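From the Bench: a month of cups, cards and small puzzle pieces
By Ashraf Bennani

Hello again, everyone, and thank you for the kind notes after the last issue. Several of you wrote to ask what the manipulation group does all day, and whether we could have a turn at explaining it without the graphs. I've been meaning to do that for a while, so put the kettle on, because I do tend to wander.

The short version is that we collect examples. The Cherkaoui project, which many of you will have heard us grumbling about in the lunch room, is our attempt at a two-armed system that can handle the sort of odds and ends you'd find on a family's kitchen table. It learns by being shown. A person drives the pair of arms through a small job from start to finish, the cameras and the joint sensors write everything down, and that single run, which we call an episode, goes into the pile. When the pile is big enough we train on it, try the result, sigh, and go back to find out which sort of example we were short of.

Our goal for this round is 800 episodes. As I write we have 132 that have been through review and been accepted, and I'm quite proud of every one of them, even the dull ones. I know that sounds like a small dent. The first stretch of any collection is slow going, though, as you spend half your time changing your mind about the instructions, and every change of mind means going back over what you've already got to see if it still fits.

Let me tell you a little about those instructions, as they took up most of February. We write each task as one plain sentence, the sort of thing you'd say to a helpful ten-year-old. "Pass the cup from one arm to the other" was our first, and it seemed perfectly clear until two of our operators did it in completely different ways. One brought the cup right up into the air and made the exchange there. The other kept everything low and let the cup rest on the tabletop between grips. Both are sensible! Both are what a person might do! But if you mix them together without saying which is which, the model learns a sort of mushy average, and a mushy average of two good handovers is usually a dropped cup. So now there are two sentences where there was one, and each operator reads the sentence aloud before they begin. I was teased for that rule, but I notice it's still being followed.

The other thing we argued over, very politely, was how much to put on the table. My first instinct was to keep it bare apart from the one object, so the system would have nothing to be confused by. The trouble is that nobody's kitchen is like that. If the only cup a robot has ever met was standing by itself, it can come quite undone when you put a deck of cards next to it. So we bring the bystanders in gradually, and we move them around between episodes, and we swap the surface and the walls behind as well. The printed walls are my favourite part of the whole business. Colourful, busy backdrops are good for the training, as they stop the system from leaning on the wall to work out where it is, and they're also rather cheering at eight in the morning.

Cup day on the marble top, with the elephants up
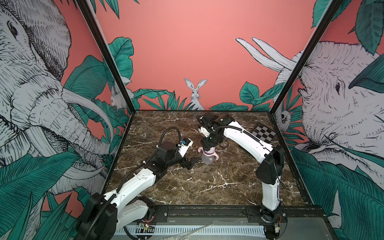
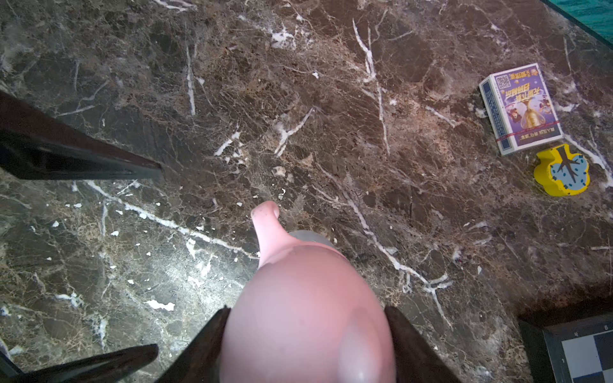
I should say a word about viewpoints, because it's the question I get most often from visitors. We record from a fixed position and from the wrists, and people want to know why we need both. The way I explain it is to ask them to thread a needle while looking only at a map of the room, and then to find the bathroom while looking only at the needle. The fixed view is wonderful for knowing where everything is in relation to everything else. It's hopeless for judging whether a finger is properly seated against a curved surface, particularly when one arm happens to be blocking the line of sight. The wrist view gives you the fingers and whatever is between them in great detail, and meanwhile the world swings about so much that watching it for an hour will put you off your lunch. (I speak from experience. Take breaks, please, if you're on review duty.)

Clear and partly clear things have been a headache for us on the review side as well. Anything see-through tends to borrow its looks from whatever is behind it, and on a veined surface that can be a lot of pattern. A reviewer has to mark the moment of first contact in each episode, and for a solid wooden block two people will nearly always agree. For see-through objects we found they could differ by a surprising amount. We haven't solved this. What we have done is ask for a second reviewer on every episode that includes a transparent part, and where the two disagree we keep both marks and let the training people decide what to do with them. If any of you have dealt with this elsewhere, I would dearly love to hear about it.

Now, a confession about the reject pile. We have 63 episodes sitting in it, and I've gone through the lot with a mug of tea and a notepad. A fair few were simple slips in the recording: a stream that started late, a clock that disagreed with its neighbour. Those can go. But a good many were set aside because the operator fumbled the first grasp, backed off and tried again. Our original guide said to throw those out, as we wanted clean examples. I've come around to thinking that was a mistake, and it was my mistake, as I wrote the guide. A system that has only ever seen a perfect grasp has no idea what to do with a poor one. It will carry on merrily with nothing in its fingers. The second attempt is some of the most useful material we've got, so from Monday we'll be pulling the recoveries back out, giving them their own label, and reviewing them properly. My apologies to everyone who was told to start over when they'd done a lovely job of rescuing things.

On the software side, Fevard (our home-grown review tool, for the newcomers) now lets you play all the views side by side and step through them one at a time with the arrow keys. You can also leave a note pinned to a particular moment, which should put an end to messages along the lines of "the weird bit near the end, you know the one." Please use it. If the notes don't save, log out and back in, and if that doesn't help, come and find me. There's a known problem with very long episodes where the playback falls behind, and we hope to have it sorted before the next issue.

We're also very grateful to our friends at Bosach, who sent over a spare set of gripper fingertips and wouldn't hear of being paid for them. Fingertips wear down faster than you'd think, and a worn pair behaves differently from a fresh pair, so we log every change. It's dull bookkeeping, and I'm sorry to keep harping on it at the end of a long session, but an episode without its fingertip entry can't go through review — it just sits there waiting for somebody to remember.

A few requests before I let you go. We could use more operators, and you don't need any background in this at all. Some of our smoothest examples have come from people who'd never touched the controls until that morning, and one of our steadiest hands normally works in accounts. A session is two hours with a good break in the middle, and you'll have somebody beside you the whole way through. Left-handed people are especially welcome, as we've noticed that right-handed operators will start nearly everything with the right arm unless they're reminded, and we'd like the collection to be a bit more balanced than that.

We'd also be glad of objects. Children's things are very good, as they come in awkward shapes and cheerful colours, and so are small boxes, lids, puzzle pieces and anything with a handle. Please wash whatever you bring and put your name on the bag, and leave the glass and the family heirlooms at home. There's a bin for donations outside the Bonance room, next to the coat hooks.

Next up after the cups is stacking, and after that a round of lids, which I'm told will test everyone's patience. The sign-up sheet for both is on the shared calendar. If the slot you want is taken, put your name down underneath it anyway, as people swap all the time and I'm happy to play matchmaker.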